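Jul 10, 2021

Day two with the Gedton trial license (the sim kit, not the arm itself). Install went fine once I gave up on the May build and pulled the new one. Ran 100 resets overnight and 7 hung on load, all on the same kitchen layout - sent the logs to Ekkachai Thongdee, who wants to compare with his Lesthorpe numbers.

Price is still 421 a seat, which I'd pay for the scene library alone! 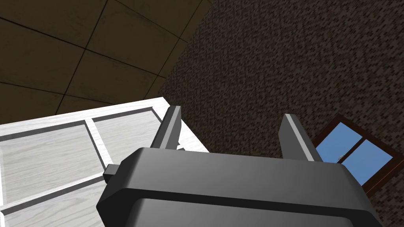

Wrist view is the part I came for, and I like it a lot. Default mount sits a bit behind the housing, so I get both fingers, open, with nothing between them, but the body eats a big chunk of the bottom and covers part of the white paneled cabinet. Going to try the camera further forward - and ask support if the mount offset can go in the config file.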